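July
By the Pener press desk

Pener opens its dressing room floor in Dindley this Saturday

I've been bursting to share this one! From 12 noon on Saturday, our Dindley store has a whole upstairs floor just for vanities, mirrors and all the pretty little things that sit on them. We've got over 726 pieces up there (I helped unpack a lot of them, and my back knows it), and the Boonyarit range is finally out of its boxes.

Hikard is delivering free in town through the end of the month, so bring your measurements and we'll sort out the rest. Parking is behind the store, two hours free.
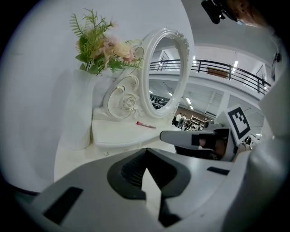 Bedroom & Vanity

My favorite corner is the all-white one. The oval mirror has a carved rose on its scrollwork base, with thin gold lines on the curls, and I love it next to a tall vase of pink and cream flowers. They're artificial, so no watering! Leave a makeup brush out on that glossy top and it already feels lived in.

Recent releases
Pener summer hours
Boonyarit comes to Dindley
Hikard adds evening delivery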